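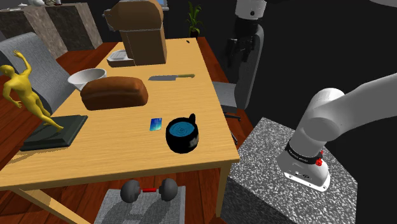

Ticket 1405 - Bread machine trips breaker partway through bake
Product: Trokudico Bundow 2, countertop model
Opened by: Hiu-tung Tsao
Status: Closed

The customer reports that the machine kneads and rises normally, then the kitchen breaker trips when the heating element comes on. It happened on three bakes in a row, all on the basic white program. She had been finishing the dough in her regular oven to avoid wasting it. An oblong loaf with a dark brown crust, like the one on the table by the knife, is what she gets from the oven. From the machine she gets raw dough and a dead outlet.

Last updated: 2024-03-21

Step 1. Asked what else is on the circuit. Customer listed a toaster, an electric kettle and the refrigerator. Kettle and toaster were off during the last trip. Asked her to move the machine to the dining room outlet, which is on its own breaker. No extension cord.

Step 2. Customer ran the bake-only program for 60 minutes with the pan empty, per the service sheet. Breaker did not trip. Fan noise normal. She noted a faint burning smell for the first few minutes. Told her to unplug, let the machine cool and check for crumbs or flour around the element. 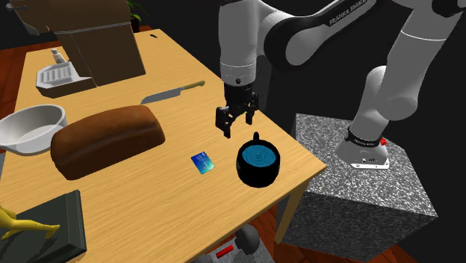

Tabletop with the black pot and the knife farther back.

Step 3. Customer found baked-on dough at the base of the element, on the left side where the pan clips in. She cleaned it with a damp cloth and a wooden spoon handle. No visible cracks in the element. Left to dry overnight with the lid open.

Step 4. Full basic white cycle in the dining room. Completed, no trip. Loaf was a little pale on top. Crust setting was on light, so no fault there.

Step 5. Moved back to the kitchen outlet, same program. Breaker tripped 8 minutes into the bake. The refrigerator compressor had just started. Customer's electrician (Loureiro) checked the kitchen breaker and replaced it - he said the old one was weak and tripping below its rating.
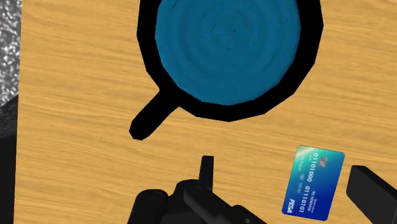 Black frying pan with blue interior, and payment card, from overhead.

Step 6. Two full cycles on the kitchen outlet with the new breaker. Both completed. Kettle used once during the second bake, no trip.

Customer asked whether the Grimel pan fits this model. It does not - the drive shaft is a different shape. Sent her the part number for the correct pan.

Resolution: faulty household breaker. Machine within spec, no return needed. Reopen if the smell comes back.

Print this page
E-mail this page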